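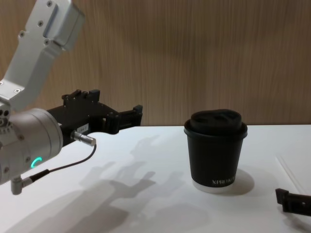 Unit 2 handout: To-go hot drinks, cups, sleeves, lids
Counter Service Basics, Eldale evening program
Instructor: Aurelio Cisneros

Bring this back next class, we use it for the practice round. Corrections from last term are in, mostly.

1. Parts of a hot cup
Cup body: paper, thin lining inside so it doesn't soak through. Single wall or double wall.
Sleeve: slides on from the bottom or comes already attached. Black, brown, white, printed, whatever the shop buys. Usually leaves a bit of the inner cup showing at the base. Normal, doesn't mean it slipped.
Lid: flat or domed. Domed gives foam some room. Rim of the lid has to go over the rim of the cup the whole way round.
Seam: the vertical line where the paper is glued. Important, see section 3.

Vocab for the quiz: rolled rim, seam, sleeve, double wall, dome lid, sip hole, vent hole.

2. Sleeve or no sleeve
Single wall cup + hot drink = sleeve, always. Even if the customer says they don't need one, offer it.
Double wall = no extra sleeve unless asked.
Don't double cup. Two cups for one drink costs more than a sleeve and the stack runs out by noon. Waweru (our practice cafe) went through 3,529 cups in August and a good part of that was doubling.
Sleeve goes on BEFORE you pour. Pushing it up a full cup squeezes the sides.
Logo faces the customer when you set it down. Turn the cup, not the sleeve, if the printing is part of the sleeve and it's glued.

3. Lids
Most of the spills we talked about in class come down to lids. Steps:
Wipe the rim if there's foam on it.
Set lid on level, start at the far side.
Press with two thumbs, go around both ways until they meet.
Listen for the click, then run a finger around the edge.
Sip hole goes AWAY from the seam. If it sits on the seam you get a drip down the front, somebody's shirt, refund.
Never press in the middle of a dome. It dents and then it wont seal.
Lid that popped off once: throw it out, take a new one.

Sizes. Rolten lids and Naltell lids look alike in the sleeve pack and are not the same. Check the letter on the inside of the lid. If you have to force it, wrong lid.

4. Fill level
Leave a finger's width under the rim for coffee. A little more for tea, bag needs room.
Customer wants milk: ask before the lid goes on. "Room for milk?" Say it every time.
Foam drinks, fill to just under the rim, domed lid.

5. Setting it down / handing over
Flat dry surface, clear of the counter edge. Nothing else crowded around it, customer should be able to pick it up without reaching over something.
Hold low on the sleeve, not by the lid. NEVER by the lid.
Light grip. Paper gives when you squeeze and the lid lets go on that side. Try it tonight with a cup of cold water over the sink, you will feel it.
Say the drink out loud as you set it down. Name second.
Two or more drinks: carrier. Fill opposite corners so it doesn't tip.

6. Cost (copy from board)
Cup, sleeve and lid together: 39 cents at the practice cafe.
Box of lids we threw away last term after they were stored under the sink: 702 lids. Store them up high, in the bag, open end folded over.
Homework: work out what those lids cost if the lid is one third of the total. Show your work please.

7. Trash and recycling
Lid off, sleeve off, cup separate. Plain paper sleeve goes with paper. Lined cup does not in most towns, check yours and write down what you find. Lids depend on the plastic, look for the number.

Practice round next class
Partner up. One pours, one checks: sleeve, fill, lid, seam, logo. Then turn the cup on its side over the tray for a slow count of ten. Any drip, do it agian. Switch.

Wear closed shoes. Bring an apron, we only have a few spares.

Reading: the pages on milk temperature, before we start Unit 3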